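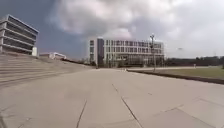
Photo: Keerthana Kurian / Wenano outdoor set

Wenano Plaza Walks: read me first

Hello, and thank you for taking an interest in our little collection! Wenano is a set of 646 short outdoor recordings, gathered so that a wheeled robot can learn which ground it may cross and which it had better leave alone. Steps, kerbs, lawn and open paving all turn up a good deal, often in the same view, and the joints between slabs matter more than you might think (our first model took every dark line for a drop, bless it).

What you get
Each recording lasts up to 8 minutes and comes with a plain text note on the ground and the sky. Of the whole set, 183 are kept back for testing, so please don't train on those.

Labels
Two people marked each recording separately, and Orlando Chambi settled the differences. Far-off shapes that might be a person are labelled "unsure", and we'd ask you to leave them that way.

Known gaps
Very little rain, no snow, and nothing after dusk. We hope to add some darker mornings in November.

Corrections are very welcome; send them to Keerthana with the recording number.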